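Chess night is back, and it has a bigger room

30/03/2019

Good news for anybody who has been playing on their phone all winter: the Droltow chess club is starting up again, and this time we get the big upstairs room at the Tsang Building! I went to the sign-up evening expecting a handful of the old crowd and had to stand by the coat rack for most of it. The list had 45 names on it by the time I left, and mine was one of them (I haven't played a serious game in years, so go easy on me). 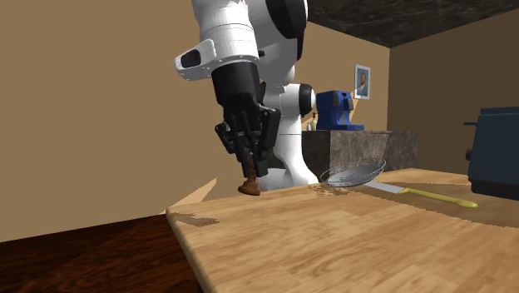
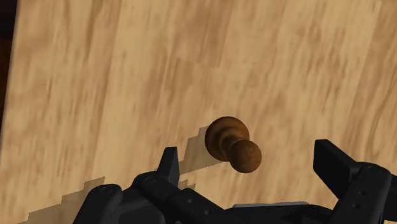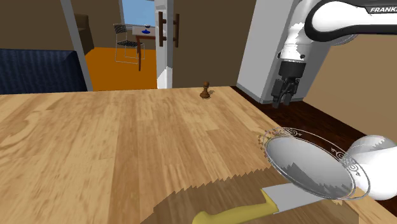

Loan Quan wants to know whether beginners will get their own tables or be thrown in with everyone else, because last time she lost four games in a row to the same kid and went home early. Fair point, and I asked. New players get the first hour to themselves, with someone on hand to go over openings and the odd rule people forget. En passant came up twice while I was standing there, and I'm still a little shaky on it myself.

After that it's open play until the building closes. There's a ladder for those who like a ranking, and you can skip it if you just want a friendly game and a chat. Clocks are optional except on ladder games.

Dues are $8 a month, or $80 if you pay for the whole year up front. Kids under 12 play free as long as a grown-up stays in the building. Bring your own set if you have a favorite, but there will be plenty to borrow. Parking is on the Wurkura Street side, and the side door is the one to use after dark, as the front gets locked early.

A summer tournament is planned for August, with the final played outdoors if the weather is kind. They're still arguing over how many rounds to hold. I'd vote for fewer rounds and a longer lunch, but I'm told I don't get a vote until I've paid my dues!

Sign-up sheets are at the front desk.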